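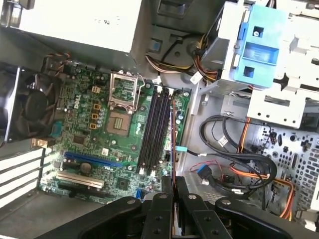
Ticket: Parcel outline in wrong place on land listing, Opoku Road
Status: Open (reopened twice)
Opened by: Comfort Asamoah, Povent Land Sales
Assigned to: Mostia Listings Support
Priority: Normal (I asked for High)

Comfort Asamoah
The outline on our Opoku Road listing is drawn on the wrong side of the creek. The written directions are right, the acreage is right, the pin is right. The shape is shifted 200 feet east, which puts our seller's gate inside the neighbor's hayfield. Two buyers have already walked the wrong field and one of them got a talking-to from the man who owns it. Please move it back.

Selorm Adjei (Mostia)
Thanks for reaching out. Please clear your browser cache and let us know if the issue persists.

Comfort Asamoah
Cleared. It persists. It also persists on my phone, on my seller's phone, and in the PDF brochure your site generates, and I can't see what my cache has to do with that last one.

Selorm Adjei (Mostia)
Understood. Outlines come to us from Clakine, who take them from the county. The county record may need to be corrected. I am marking this Resolved (third party).

Comfort Asamoah
Reopening. I pulled the county map this morning and the parcel is where it has always been, west of the creek. I have the survey too. If the county record is wrong, somebody needs to tell me which record.

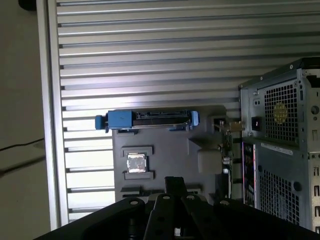
Drive caddy near the top edge of the gray panel.

Selorm Adjei (Mostia)
We have re-imported the outline. Could you confirm it displays correctly now?

Comfort Asamoah
It has moved. It is now 50 feet too far east instead. I suppose that counts as progress, but a boundary isn't something you close in on by guessing. What changed?

Imke Eichhorn (Mostia, second line)
Taking this over from Selorm. The first import used an older map grid. The re-import used the current grid, and then a manual offset someone had set on your account was added on top. I see the offset was saved in January. Did anyone at Povent request it?

Comfort Asamoah
I asked Nkrumah Lamptey, who handles our uploads, and he says no. He doesn't have a screen where he could set one, and neither do I. I would like to see the request if there was one.

Imke Eichhorn (Mostia)
I can't find a request. I have removed the offset and republished. Marking Resolved.

Comfort Asamoah
Reopening again, sorry. The web page now looks right to me. The brochure still has the old shape, and the road frontage figure on it reads 1000 feet, when the survey gives a good deal less. A buyer will hold us to that number.
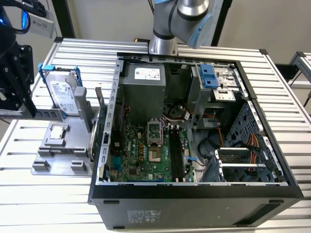
The brochure is made from a saved copy of the listing, according to Imke, and the copy should refresh overnight. I have heard "should" several times on this ticket. Pressing Regenerate myself gives me a file with a new time stamp and the same wrong boundary. I have seen a Dell board with an empty CPU socket and the bracket flipped open, and this button reminds me of it: everything around it looks ready, and the part that does the work isn't in there. Please have a person rebuild the brochure and check it against the survey I attached.

Kwame Sulemana (Mostia, mapping)
I compared the brochure with your survey. The frontage was being measured along the old outline. I have rebuilt the saved copy and taken the frontage figure off until you enter one yourself. There are eight other Povent listings with the same offset. Do you want those cleared too?

Comfort Asamoah
Yes, and send me the list before you touch them. Three days ago I was told this was the county's fault. Please leave the ticket open until Nkrumah has gone through each one with the surveys in front of him.

Last updated June 29, 2025
Status: Waiting on customer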